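Kitchen Bench Tips for Teaching a Robot Arm by Hand

Posted in Workshop and Kitchen Tips

If you've got one of the small teaching arms at home and you've been itching to try it on real kitchen jobs, start with the cutting board! I've spent a good part of the winter showing ours how to nudge, slide and lift things on the bench, and boards are my favourite first lesson. They're flat, they don't roll away, and you probably own one already.

Getting set up

Clear more bench than you think you'll need. The arm swings wider than your own elbow does, and a fruit bowl at the back is asking for it.

Wipe the bench and dry it properly. A board on a damp patch sticks, then lets go all at once, and the arm learns a jerky little shove that you'll spend the next evening trying to get rid of.

Put a bit of masking tape where the corner of the board should start. Move the board a few centimetres off the tape every so often so the arm sees some variety (Hywel Samuel in our Bostell group shifts his after every fourth go, and his arm copes beautifully with a messy bench).

Guiding the arm

Hold it at the wrist with a loose grip, the way you'd steer a kid's hand with a paintbrush. If you're on the remote handles instead, rest both elbows on something. Your shoulders will thank you by the twentieth run.

Come in from the side, over the edge of the board, with the fingers already open. Slow down for the last bit. I aim to have one finger on each side of the edge before I close anything, and I check the wrist view as I go.

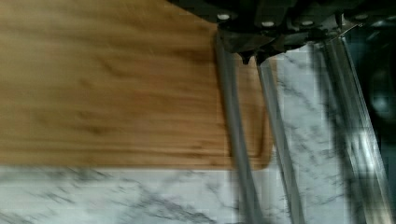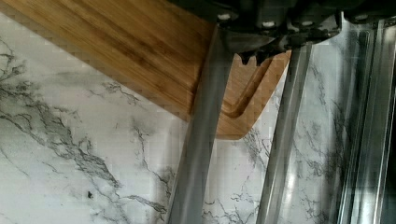 Stop for a breath before you close the grip. A clear pause gives you a tidy place to trim the recording later, and it gives you time to notice you're too high.

Don't restart every time you wobble. A small miss followed by a calm correction is worth keeping, and I wish I'd known that before I threw out most of my first batch. Bin the ones where you hit the bench.

Keeping your runs in order

I use the Flisimero logger, but a notebook does fine. Write down the board, the light and whether you were guiding by hand or by remote. Of my first 378 runs I kept 169, and nearly all the rejects came from evenings when I was tired and rushing.

Yoga Ngau does hers in lots of ten with a cup of tea in between, and she's up to 2,082! I'm nowhere near that, but the tea is a great idea.

Cleaning up

Finger pads get a wipe with warm soapy water on a cloth, wrung out well. Dry them before the next session. Keep oil off them completely, so if you've just oiled a board, leave it overnight before you practise with it.

Next I'm having a go at tea towels, which are much floppier and a lot more fun. If you've had any luck with folding, leave a note in the comments and tell me which grip you used.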